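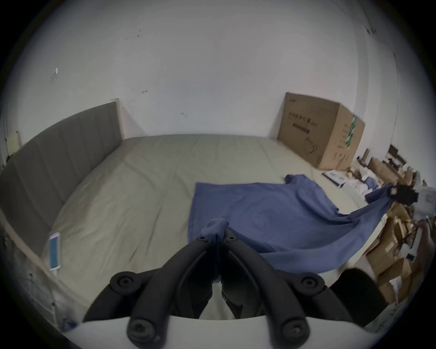
Fig. 3.1 Blue cloth on a bed, held in two black grippers.

Chapter 3
The Last Fold

Laundries were promised machines that fold long before they got any. Washing gave in early, and drying soon after. Folding stayed with the staff, who were told each June that it would be gone by the next.

At Wostitz, a linen service with 60 staff, the change came sideways. The folders kept their jobs and were handed grippers. Their new task was to do what they had always done, more slowly, so that a machine might learn it. Pay went up a little. So did the number of meetings.

This chapter follows that change from the folding table outwards. We ask who is paid for a skill once it has been copied, and who gets the blame when the copy is poor – a question the Wostitz managers had left for later. Section 3.2 turns to Pinheiro, where the folders wrote their own terms and, to general surprise, were allowed to keep them.

Last updated: January 13, 2026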